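Greiferpflege-Set Dillel G7 für Tischroboter
Stand: 16. Juli 2018

Wer mich kennt, weiß, dass ich an keinem Greifer vorbeigehen kann, ohne einmal an den Fingern zu wackeln. Wackeln sie, dann wird geschraubt! Und weil mir irgendwann die Sucherei nach dem richtigen Sechskant zu dumm wurde (immer liegt genau der eine in der anderen Werkstatt), haben wir das Set zusammengestellt, das ich selbst gern gehabt hätte, als ich mit Tischrobotern angefangen habe. Es heißt Dillel G7, passt für Zweifingergreifer mit Janley-Flansch und liegt bei uns im Laden wie im Versand immer auf Lager.

Was im Koffer steckt

7 Sechskantschlüssel mit Kugelkopf, alle einzeln beschriftet
3 Fühlerlehren für das Spiel zwischen Finger und Führung
1 Tube Führungsfett Groen, säurefrei
1 Satz Ersatzschrauben, mittelfest vorbeschichtet
1 Einstellwürfel, Kunststoff, mit scharfen Kanten
1 Drehmomentschraubendreher, klein, mit Rastung
1 USB-Stick mit der Übungszelle „Spieltisch“
1 Heft mit Wartungsplan, zum Reinschreiben und Vollkleckern

Artikelnummer 2863, Gewicht mit Koffer 3 kg, Ersatzfett bekommt ihr auch einzeln.

Warum ein Würfel?

Das werde ich am Telefon am häufigsten gefragt. Ein Greifer, der leer sauber schließt, sagt noch wenig. Erst wenn er etwas Kleines mit geraden Flächen zwischen den Fingern hat, seht ihr, ob beide Spitzen gleichzeitig ankommen oder ob eine vorausläuft und das Teil zur Seite schiebt. Ein Würfel verzeiht da nichts. Eine Kugel rollt weg, ein Zylinder dreht sich zurecht, der Würfel steht schief und petzt. Ich nehme nach jedem Fingerwechsel einen, egal ob am echten Arm oder in der Simulation, denn auch dort kann man die Fingerabstände herrlich falsch eintragen (ich habe es geschafft, mehrmals).

Erst simulieren, dann schrauben

Auf dem Stick ist deshalb die Übungszelle, die Sepehr Ahmadpour für uns gebaut hat. Ein runder Tisch, ein Arm, ein Sensor auf einem Klotz, ein Spielbrett und jede Menge Kleinkram. Ihr könnt den Greifer damit anfahren lassen, bevor ihr am echten Gerät einen Finger krumm fahrt. Den Abstand der Fingerspitzen, die Schließgeschwindigkeit und den Nullpunkt am Handgelenk tragt ihr in der Einstelldatei ein, speichern, neu laden, fertig. Sepehr hat die Zelle übrigens ins Freie gestellt, mit Winterwald und Schnee, und ich finde das großartig. Man sitzt im Juli vor dem Rechner und bekommt kalte Füße.
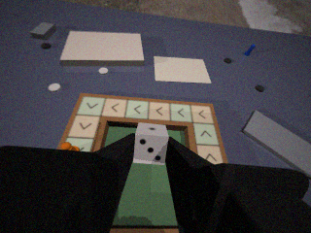
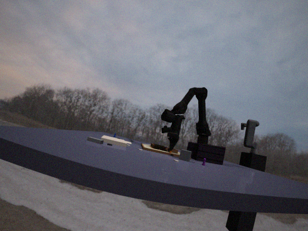
Übungszelle „Spieltisch“, gerendert: oben die Greiferfinger am Würfel, unten der Tisch mit Arm und Sensor.

So richte ich die Zelle ein

Zuerst der Sockel. In der Simulation steht er natürlich bombenfest, am echten Tisch ziehe ich die vier Fußschrauben über Kreuz an und gehe danach noch einmal reihum. Bitte mit dem Drehmomentschraubendreher und nicht nach Gefühl! Jamshid Kordestani aus unserer Werkstatt hat genug ausgerissene Gewinde auf dem Tisch gehabt, er wird euch dafür dankbar sein.

Danach kommt das Handgelenk. Greifer senkrecht nach unten stellen, Fühlerlehre zwischen Flansch und Greifergehäuse, einmal vorn, einmal hinten. Klemmt sie auf einer Seite, löst ihr die gegenüberliegende Schraube eine Vierteldrehung und fangt von vorn an. Das dauert beim ersten Mal ewig und beim fünften Mal eine Tasse Kaffee.

Dann die Finger. Beide ganz auffahren, Führungen mit einem fusselfreien Tuch auswischen, einen dünnen Strich Groen-Fett auf jede Seite. Dünn, wirklich dünn. Was herausquillt, landet früher oder später an den Spitzen und danach am Werkstück. Ein paarmal auf- und zufahren, nachwischen, jetzt erst den Einstellwürfel drunterstellen und langsam schließen. Bleibt er gerade stehen, seid ihr durch. Dreht er sich, läuft eine Seite vor, und ihr korrigiert sie an der Stellschraube außen am Fingerträger.

Zum Schluss der Sensor. Der steht bei uns gern auf einem eigenen Block am Tischrand, weg vom Arm. Nach jeder Arbeit am Greifer lasse ich die Abgleichfahrt neu laufen, auch wenn ich schwören könnte, dass ich nirgends drangekommen bin – man ist immer drangekommen.

Wie oft?

Im Heft stehen 59 Betriebsstunden für das Nachfetten, und damit fahren wir gut. Schrauben am Flansch prüfe ich bei jedem zweiten Fetten. Wer mit Staub oder Papierabrieb zu tun hat, wischt die Führungen öfter aus, das Fett darf dann ruhig etwas sparsamer drauf. Die Fingerspitzen schaue ich mir vor jeder längeren Laufzeit an, mit der Taschenlampe von der Seite, dann seht ihr Kerben sofort.

Passt das an meinen Arm?

An alle Greifer mit Janley-Flansch, klein und mittel. Für den großen Flansch fehlt ein Schlüssel, den legen wir auf Wunsch bei (einfach ins Bemerkungsfeld schreiben). Für Vernmont-Greifer gibt es einen Adaptersatz, da sind die Fingerschrauben länger und die Vorbeschichtung ist eine andere, also bitte nicht mischen. Sauggreifer: nein, leider. Ich arbeite dran, aber vor November wird das nichts.

Die Übungszelle läuft auch ohne Koffer. Wer schon Werkzeug hat, kann den Stick einzeln bestellen, die Einstelldatei ist kommentiert, und zwar auf Deutsch. Im Heft findet ihr hinten eine Seite, auf der ihr eure Werte aus der Simulation neben die gemessenen schreiben könnt. Macht das, es spart beim nächsten Fingerwechsel eine Menge Rätselraten.

Was Kunden geschrieben haben

„Der Würfel ist Gold wert. Mein linker Finger lief seit Monaten vor und ich habe immer die Software verdächtigt.“ Sigrun Wikström

„Gutes Set, Koffer könnte einen zweiten Verschluss vertragen. Fett reicht lange.“ Vicente Acuña

„Schlüssel sind prima, beim Heft hätte ich mir größere Felder gewünscht. Die Zelle mit dem Wald lasse ich inzwischen bei jeder Einweisung laufen.“ Iñaki Herrero

Den zweiten Verschluss hat der Koffer inzwischen, danke für den Hinweis! Die größeren Felder kommen mit der nächsten Auflage des Hefts.

Versand und Rückfragen

Bestellungen bis mittags gehen am selben Werktag raus. Fehlt etwas oder ist eine Fühlerlehre verbogen angekommen, reicht eine kurze Mail mit der Artikelnummer, Ersatz schicken wir ohne Rücksendung. Bei Fragen zum Einstellen schreibt bitte dazu, welchen Flansch ihr habt und wie der Würfel zwischen den Fingern steht, am liebsten mit einem Foto von vorn.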